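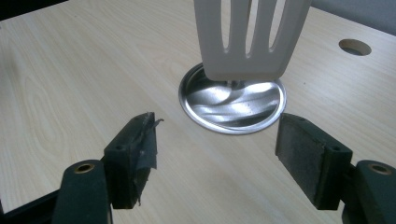
Why Do Spatulas Have Slots?

Reading time: 2 minutes

A spatula is a kitchen tool with a flat head and a long handle. Cooks use it to lift and turn food. Many spatulas have long, narrow openings in the head, and these openings are called slots.

Slots let liquid pass through. When a cook lifts a fried egg, oil can drip back into the pan while the egg stays on the blade. Slots also make the tool a little lighter.

A spatula needs somewhere to go between meals. In a drawer, long tools slide over one another and are hard to find. A utensil stand keeps them upright and in view. The stand has a base, a pole and a ring of hooks, and each tool hangs from a hook by a hole or loop in its handle.

The base matters a great deal. Hanging tools pull on the top of the stand, so a wide, flat base helps to keep it from tipping over. 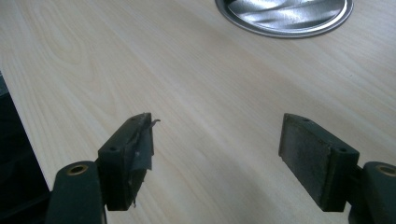 Shiny metal reflects light in wavy bands. Wood grain does not.

Metal and wood look different because they treat light differently. Polished metal sends most of the light straight back, as a mirror does. Wood scatters light in many directions - this is why its pattern of lines, called the grain, is easy to see.

Many stands are made of stainless steel, a metal that contains iron and chromium. The chromium forms a very thin layer on the surface that protects the steel from rust.

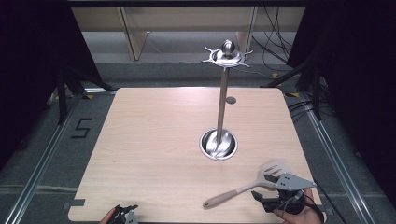 A steel utensil stand with curled hooks at the top, and a slotted spatula on the table.

Try this at home. Ask an adult for a slotted spatula and a solid one. Hold each over a bowl and pour a spoonful of cold water onto it. Which one holds more water? Write down what you find, then dry both tools and hang them up.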